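Up at six again, June light pouring in, and I lay there a good while going over the lease numbers before I'd even found my slippers. Sidum wants $297 a month for the little wagon, and Catarina swears the Goliler lot over in Woncombe will beat that if I just sit still and look unimpressed (I have never once managed to look unimpressed around a new car!). 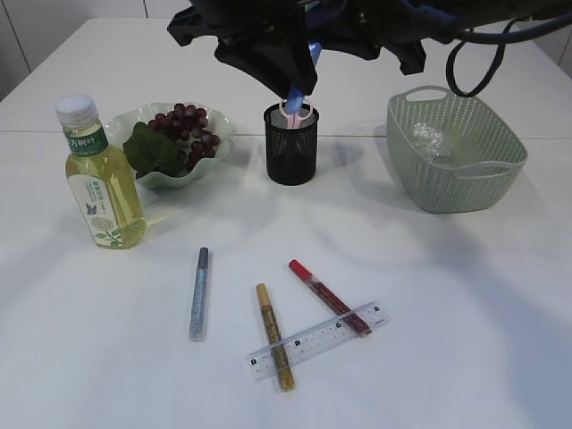
Drove out there after lunch anyway. Mei Kapoor at the desk was so kind, poured me a coffee and walked me through the whole thing, the mileage and the tires and what happens if I bring it back with a ding in the door. She got it down to $207, but that's with more up front, and it's 3 years where Sidum's is 2. I told her I'd sleep on it. I do love the green one, though, and I've already pictured it in the driveway. Must call Catarina before supper.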